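2 May 2021

Legs like wet string today. I went up Brurnevberg with Femi Effiong, the long way round by the reservoir, and I've been sat on the sofa since five with a pot of tea and a packet of crumpets that I had every intention of sharing.

We'd been talking about it since the start of April, when I signed up to the Larel walking club's spring list and then missed the first two outings (one cold, one flat tyre). Femi picked me up at half seven and we had the car park almost to ourselves. The path is much better than it was - they've put proper stone steps in on the steep bit below Etim farm, and there's a new gate that shuts without you having to lift it. The lambs were out! One of them followed us along the wall for ages, shouting its head off, and its mum couldn't have cared less.

Then the wind. It was fine all the way to the shoulder and after that it was straight in our faces, the sort that makes your teeth ache. Femi had brought gloves. I had brought a banana. We got to the cairn at ten to eleven and stayed just long enough to eat half a pork pie each, crouched down behind the stones like a couple of sheep ourselves. The view was worth it though, right across to Grisex and the chimneys, and a bit of silver at the end that Femi swears is the sea and I say is a greenhouse.
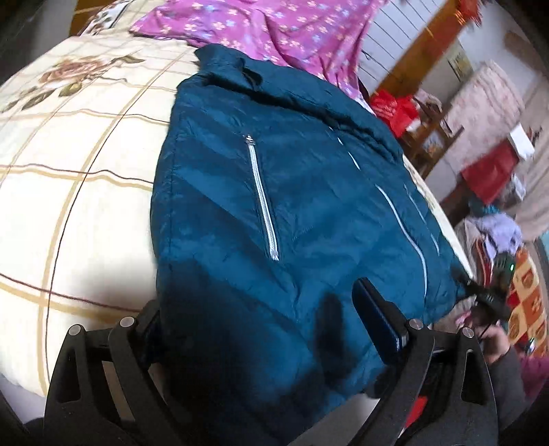
The teal jacket, spread out on the bed by the pink flowery blanket.

I was glad of my jacket up there, I can tell you. I nearly left it at home as the forecast said 'mild', and I shall be having words with the forecast. I got it second-hand four winters ago and I've never found another that does up so well at the neck.

Coming down was harder on the knees than going up was on the lungs. Femi's step counter thing said we'd climbed nearly 203 metres by the first gate, which I don't believe for a minute, it felt like double. We stopped at the café by the bridge, still takeaway only, and paid 89p for a flapjack the size of a paving slab. Sat on the wall to eat it and talked about her sister's move and whether I should get an allotment. There are 24 people on the waiting list ahead of me, so there's no rush to decide - I might put my name down anyway and worry about the digging when I get there.

Must ring Mum tomorrow and find the other bootlace. Bath now, if there's any hot water left.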